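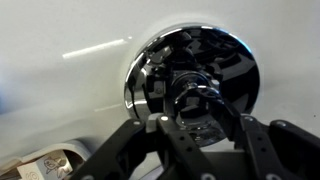
Bathrooms and wet areas: progress to November 17, 2020

To: Ah-rin Ki, grants officer, Jutden Housing Fund
From: Murray Harawira, site coordinator, Tomoana House

Hello Ah-rin,

You asked for something a bit fuller than the usual one-pager, and I'm glad to oblige, as the bathrooms have been the best part of the job so far. The upstairs bathroom was the room that worried us most when we put in the application. It is now the one everybody wants to show visitors.

The baths

We had budgeted to rip out the old baths and put in shower trays. After the plumber looked them over in February we changed our minds and kept the baths wherever the shell was sound, and I'm very happy we did. A good white surface with a proper gloss on it does wonders for a small room. The light from the ceiling fitting bounces off the curve of the basin or bath wall and the whole place feels bigger. Families with little kids had also told us, quite firmly, that they wanted somewhere to bath them — so that settled it.

The fittings are round polished chrome plates, set into the white. We looked at plastic covers, which would have been cheaper, and at a brushed finish that hides fingerprints. Chrome won because it wipes up beautifully with a soft cloth and because the supplier in Closton keeps the parts on the shelf. If a stem or lever fails we can get a replacement the same day instead of taking a bathroom out of use while we wait for freight.

Cleaning and looking after the finish

This has turned into a small project of its own. The previous cleaning cupboard was full of cream cleansers and green scourers, and between them they had taken the shine off two of the hand basins downstairs. Those basins are now being replaced. The rest of the cupboard has been cleared out and the house rules are short:

Rinse the bath after every use, including the rim.
Mild liquid soap and a microfibre cloth on the white surfaces. No powder, no scourers.
Dry the chrome last, with the cloth kept on the blue hook.
Lift hair out of the drain before it goes down, please.
Report a slow drain on the whiteboard the day you notice it.

Residents wrote most of that list themselves at the house meeting, and the "please" is theirs. We printed it in large type, laminated it and put a copy inside each bathroom door. Someone has already translated it into two more languages, and I'd like to get those versions checked and up on the doors before the new intake.

Plumbing behind the walls

Less pretty, but it's where most of your money went. The waste pipe from the upstairs bathroom had been patched so many times that the plumber took pictures of it for his apprentices. It has been replaced right down to the stack. We also put in an access panel, painted the same colour as the wall, so the next person won't have to break tiles to reach the trap. The old overflow on the second bath was never connected to anything at all, which explained the stain on the dining room ceiling. It's connected now and the ceiling has been repainted.

Hot water is much better. The new cylinder holds its temperature through the morning rush, and the tempering valves were tested and tagged when it went in.

Money

The wet-area line was underspent on fixtures, thanks to keeping the baths, and overspent on pipework. Main items since the last report:

Waste pipe and stack connection, labour and materials: $1176
Chrome fittings, seals and spares: almost $1000
Ceiling repair and repainting, dining room: $1000

We are still inside the total for this stage. I would like your okay to move what is left in the fixtures line across to ventilation. The extractor fan upstairs is noisy and weak, and a quieter fan with a run-on timer would protect the paint and the sealant both. Grostitz have quoted on the fan and their electrician can fit it in the same visit as the hallway lights. I'll send the quote separately.

What hasn't gone so well

The floor vinyl was delivered in the wrong colour and had to go back, and that held up the downstairs bathroom by a couple of weeks. One length of sealant had to be cut out and done again after it lifted at the corner. I should also have ordered the grab rails earlier. They need solid blocking behind the wall lining, and we only just caught it before the lining went up.

Still to do

1. Fit the two replacement hand basins downstairs.
2. Lay the new vinyl and seal the edges.
3. Install grab rails beside both baths and the toilet.
4. Put a lower towel rail in the family bathroom, at a height kids can reach.
5. Swap the extractor fan, if you approve the transfer.

I'm really pleased with how this is coming together. One of our longer-term residents told me she'd had her first proper soak in years and had to be knocked for — there was a queue! We'll need a sign-up sheet for the evenings.

Come and have a look any time you're out this way. The kettle's on the bench and the side door is easiest for parking.

Kind regards,
Murray Harawira
Tomoana House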